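Robots doing chores: are we there yet, or is it still five years out?
General Discussion > Shop Talk and Automation

gasketcase
Jun 22, 2018

My brother-in-law told me over dinner that in five years there will be a machine that unloads the dishwasher, folds the towels and sorts the coffee can of mystery screws in my garage. He told me the same thing in five-year installments going back to when he had hair. I have a vacuum that drowns itself in the dog's water bowl on a schedule. So I'm asking the people here who work near the real thing. Can any of these machines do a chore yet? I mean a chore, start to finish, with me in another room.

millwright_ish
Re: are we there yet

Depends what you call a chore. We have an arm on second shift at the Clinham plant that moves castings from a rack to a fixture and has done it all day long without a complaint or a cigarette. But the rack holds every casting in the same spot at the same angle. Nudge the rack over by the width of your thumb and the arm will go on placing castings in the fixture with great confidence and nothing in its hand.

Your dishwasher isn't a rack. I've seen how people load dishwashers.

tubsock
Re: are we there yet

You already own a robot that does a chore start to finish. It's called the dishwasher. My grandmother would have wept at the sight of it. Everybody moves the goalposts as soon as the thing works, and then it's an appliance and doesn't count.

gasketcase
Re: are we there yet

Fine, but who puts the plates in? Who takes them out? I have the part of the job where you bend over.

lowtorque
Re: are we there yet

I do picking for a living, or I babysit things that pick. Quick tour of where it stands, in rising order of how much sleep I lose:

1. Same part, same place. Solved before most of us were hired.

2. Same part, dumped in a bin. Mostly works if the part is friendly. We ran a box of 371 identical brackets at Prokemine and got through it in one shift, with me stepping in for the ones that had hooked themselves together. Brackets love each other.

3. Different parts, dumped in a bin. Otherwise known as your junk drawer. A ball, a clamp, a toy lizard and some flat black pouch all want different grips, and the pouch wants no grip at all. A ball gives the fingers something decent to close on, provided they come down over the middle. A flat thing on the floor of a bin is the worst customer in the building. This is the level where people write papers.

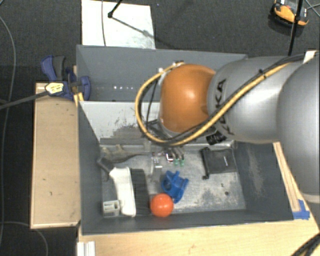
4. Different parts, and then put them where they go. Now it has to know a lizard from a clamp, and that the lizard lives in the kid's room. I don't know anybody running this without a person standing right there.

5. Towels. Please don't bring up towels.

tubsock
Re: are we there yet

That's a KUKA, right? It's on the arm. So you've got a serious industrial arm over there and it's going after a bin of stuff my four-year-old cleans up for one fruit snack.

lowtorque
Re: are we there yet

Yes, and your four-year-old has better hands than anything I can buy. Skin, too. The arm part is easy. They'll go to the same point in space until the sun burns out. What's missing is everything past the wrist, plus knowing what you're looking at.

millwright_ish
Re: are we there yet

I'll disagree on number 3. A suction cup deals with a flat pouch just fine if it isn't too floppy. Two fingers are the wrong tool for half of that stuff and people keep using them because they look like fingers. Stick a cup on there next to the fingers and you've got most of the bin.

lowtorque
Re: are we there yet

And then the cup meets something with holes in it, or ribs, or fuzz, and you get a nice hissing sound. We tried a combo at Prokemine. It was better, I'll give you that. It also meant two ways to be wrong about each item, and the machine had to choose which.

Toolcrib_Ron_II
Re: are we there yet

Anybody used the Malix sorter? The salesman told us it learns. He said after 2000 picks it would know our small parts better than the guys do. We got to 4000 and it knew one washer extremely well.

tubsock
Re: are we there yet

So it's a new hire.

Toolcrib_Ron_II
Re: are we there yet

The new hire gets the coffee.

cabanatuan_kid
Re: are we there yet

Different angle. I grew up in Cabanatuan and my aunt did laundry for three households by hand. The washing machine took most of that off her and it doesn't look a thing like an arm. I think the machine that finally does your screws will be some ugly shaker tray with slots, and it'll cost as much as a decent drill. The arm is the wrong shape for the house. You want it because it looks like help.

lowtorque
Re: are we there yet

A shaker tray is great for screws. It won't do a lizard. If the job is one kind of thing, buy the ugly box, I'm with you. Mixed stuff is the only reason anybody puts up with an arm.

gasketcase
Re: are we there yet

So what I'm hearing is brackets yes, screws maybe with a tray, junk drawer with a supervisor, and towels we don't discuss. Do I tell my brother-in-law five years or not?

millwright_ish
Re: are we there yet

Tell him ten. He'll be insulted and you'll both be wrong.

lowtorque
Re: are we there yet

For the screws, put a magnet in a sandwich bag, drag it through the can, and turn the bag inside out. Gets the steel ones out. Brass you do by hand like the rest of us.

gasketcase
Re: are we there yet

Tried the magnet. The bag had a hole in it. I now have a very well organized magnet.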